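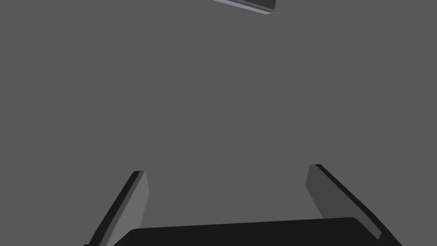 Corkdale, February

Simulation bench, notebook entry following the open day

The open day was held in the main hall from 10:00 until 15:30. Visitors were admitted to the simulation bench in groups of up to 11. The sign-in sheet at our door closed at 85 names, including a delegation from Clemer and one class from the technical college. The hardware cell across the corridor kept its own sheet and those names are not included.

The bench presented the Hakala reaching task, build 37, entirely in simulation. The wrist view was shown on the large display and the overhead view on the smaller monitor beside it. For the opening position the gripper is commanded fully open, with nothing between the fingers, and the target slab is placed well beyond the fingertips. The background is the plain gray default. The textured room model was left out of this build, as it had slowed the display machine during rehearsal.

Several visitors asked why the slab hangs in empty space with nothing under it. The presenter explained that gravity is disabled for the target in this task, so that the approach can be studied before any question of support arises. This answer was accepted by most groups. The Clemer delegation asked whether the slab would then drift when touched. It will, and the contact settings for that case have not been tuned. The question is recorded here for the next planning meeting.

A second question concerned the orientation of the slab. It is tilted with respect to the gripper at the start, and a visitor wished to know whether the controller is given the angle or must estimate it. In build 37 the angle is given. The estimating version exists on the Ristetti branch but was not considered ready for public display.

Procedure followed for each group:
Load the scene and hold at the opening position.
Give the short introduction, four minutes.
Run the approach at half speed, then once at full speed.
Reset from the console. Do not use the reset button on the overlay.

The last point needs explanation for colleagues who were not present. During the second group the overlay button was used, and the slab returned to its position but the random seed did not. The two following runs were therefore identical. The visitors did not remark on it. From the third group onward the console was used and the seed advanced correctly. The seed for the first session was 1069, should anyone wish to reproduce it.

The approach stopped short of the slab in one run before noon. The log gives a joint limit at the wrist. The run was abandoned and the scene reloaded, with a delay of two minutes to the group.

Remarks on the display. The fingers and palm are rendered in grays and black, and the slab is dark charcoal as well. From the back row the pale rim along its lower edge was the only part that read clearly on the projector. A brighter target material is requested for the next public session – the change should be confined to the demonstration build, so that the reference renders remain comparable.

Outstanding:
Correct the overlay reset so that it advances the seed.
Check the wrist limit against the Hakala data sheet.
Reply to Clemer regarding contact settings.
Return the borrowed display cable to the hardware cell.

Logs and both sign-in pages are filed in the bench folder under February.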